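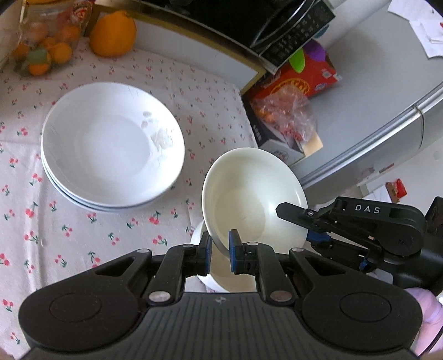

Do bowls of different sizes need to be stored apart?
No. Vanico bowls can be stacked with the widest and shallowest at the bottom. Wide white bowls like the two stacked on the left side of the table can stay as a pair, and the deeper cream ones make a second pile. Keep a stack to three bowls if the rims are thick, and lift the top one off before you reach for the one under it.

Can I use the bowls in an air fryer?
Only if the base is marked oven safe. Leave a gap between the rim and the side of the basket.

Can they go in the microwave?
Yes, for up to 2 minutes at a time. Bowls with a metallic edge should stay out.

How do I store citrus on the counter?
Small mandarins keep well in a wide glass jar with the lid off. Large fruit can sit directly on the cloth. Check the bottom layer for soft spots and turn the fruit now and then.

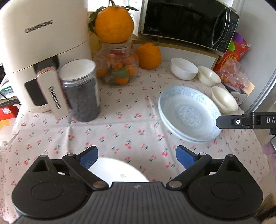
Toon Cuypers wrote to us that his mandarins went soft in a closed jar in May, and that a shallow bowl worked better in his kitchen. Either is fine if air can get in.

Do you sell single replacement bowls?
Yes, through Van Hecke. Have the size and color ready when you order.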